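Timed Tickets Have Made Fuvcombe Worse

Fuvcombe Lantern Week moved to timed entry two seasons ago. The parade route was divided into five zones, each with its own gate, and each ticket now carries a zone letter and a half-hour window. Visitors who miss the window go to a standby line. The stated purpose was to reduce crowding on the harbor steps, where the old route narrowed to the width of a delivery van.

I have attended under both systems, and I think the new one should be dropped for everything except the steps.

The crowding problem was real. Under open entry, people collected at the bottom of the steps from late afternoon and stayed there, and by the time the first lanterns came down the hill the space behind the barrier was full. Anyone arriving by the 5:40 train from Plultstead had no chance of getting through. A limit on that one section was reasonable.

The trouble is that the limit was applied to the whole town. The upper streets never filled. Galbraith Lane is wide, has exits at both ends, and could hold several times the number of people who stand in it. It now has a gate, a scanner and a line. Last April I waited in that line for most of my half hour in order to enter a street with a great deal of empty pavement in it.

A parade is also a poor match for a fixed window. The procession sets out when the drummers are ready and moves at the speed of its slowest float. In a museum, a 6:30 ticket and a 7:00 ticket buy the same thing. At a parade they don't. When the procession runs late, the 6:30 holders see a road with cones on it and are then asked to make room. The terms of sale do say that no particular part of the program is guaranteed, and I accept that this settles the question of refunds.

Ticketing is handled by Trumari, and the booking page works well enough. My complaint is with what it was asked to do. The published summary gives 1,057 standby admissions across the week and treats the figure as a success, on the grounds that those people got in. I read it the other way. Each of them either missed a window or could not get one, and then stood in a side street for a public event on public roads.

There is a cost to the traders too. Under open entry people drifted. They watched a little, ate something, walked down to the water and came back up. Zone tickets do not permit re-entry, so anyone who leaves for a bowl of noodles has left for good. The food stalls were placed outside the gates to ease congestion, and visitors have to choose between supper and the lanterns. Several of the smaller stalls closed before the procession had finished.

The alternative is not complicated. Keep a counted entry at the harbor steps, with a one-in, one-out rule once the section is full. Remove the other gates. Put the stalls back along the route, on the uphill side, where the pavement is deepest. Publish the position of the procession every few minutes – a sign at the station would do – and let people walk toward it or away from it as they like. Most of the staff now scanning tickets could be moved to the two road crossings, which were understaffed both years.

Lantern Week ran for decades as something a person could come across on the way home. It should be possible to do that again on most of its streets.

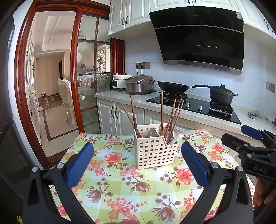 Lorna Mackay replied that one-in, one-out sounds fine until you have small children with you. We had a window for the steps last year and for once they could see over the barrier. Under the old system we gave up every time and watched from the car park. I'd take the gates off Galbraith Lane tomorrow, but please leave some bookable places at the bottom for families.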